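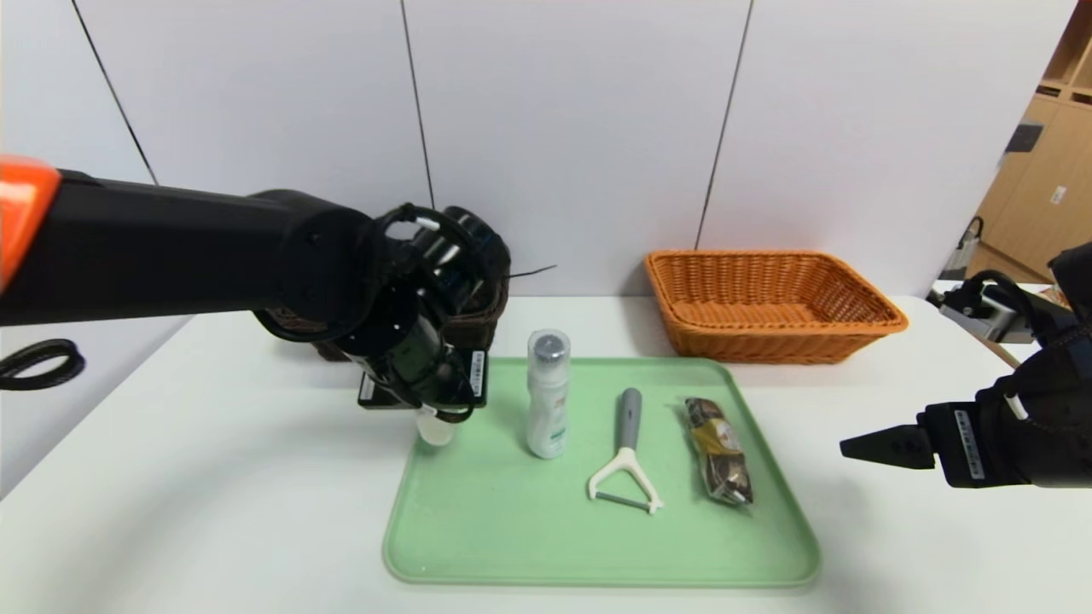 Trays are underrated, and most homes own the wrong ones. People buy a tray to carry drinks to the yard once a summer, then it goes on top of the refrigerator and stays there. I think a tray belongs on the table or the counter every day, and I think it does a better job than a basket at nearly everything we ask baskets to do.

I came to this slowly. For years I was a basket person. I had one by the door, one on the kitchen counter and a deep one in the bathroom that held every bottle I had ever bought. A basket looks tidy from across the room. Up close it is a pile with walls. If you want the vegetable peeler and the peeler is at the bottom, you take out the batteries, the takeout menus and the tape measure first, and after you find it you put everything back in a worse order.

A tray has one layer. You put a bottle on it, a peeler next to the bottle, a snack bar next to the peeler, and you can see all of it. Those three things have no business together according to any organizing book I have read. I don't care. They are what gets left out on a kitchen table in the course of a morning, and a low rim keeps them in one place until somebody walks them back to where they live.

My friend Bernadette Poulain disagrees with me, and she has a case. She says a tray is just permission to leave things out. Her counters are bare and she puts each item away the moment she is finished with it. That works for her. She lives alone and she works from home. In my house there are two adults on different shifts, and the moment somebody is finished with an item is usually the moment they are late for something else. A rule that depends on everyone having a spare minute is not much use to us.

What I will give her is that a tray has to be emptied. We do ours after supper. It takes less time than the dishes, and it takes less time than a basket would because nothing is buried. If an item is still there the next night, it probably needs a home somewhere closer. That is how the peeler moved from the drawer beside the stove to the drawer under the cutting board.

As for which tray, I would look for a plain one in a light color, with a raised edge and rounded corners. Light, so that crumbs show. Rounded, so that a cloth goes around in one wipe. Dividers are a mistake. They decide in advance what shape your mess is going to be, and a tall bottle never fits the slot it was given. I would also skip anything with a woven bottom — it tips small bottles and it holds on to flour.

I have kept two of my baskets. They are good for dish towels, onions and mittens, where any one of the contents will do as well as any other. Nobody digs for a particular onion. But once you have different things that you need to pick out one by one, a basket is working against you.

Nayara Vasconcelos
2023-01-25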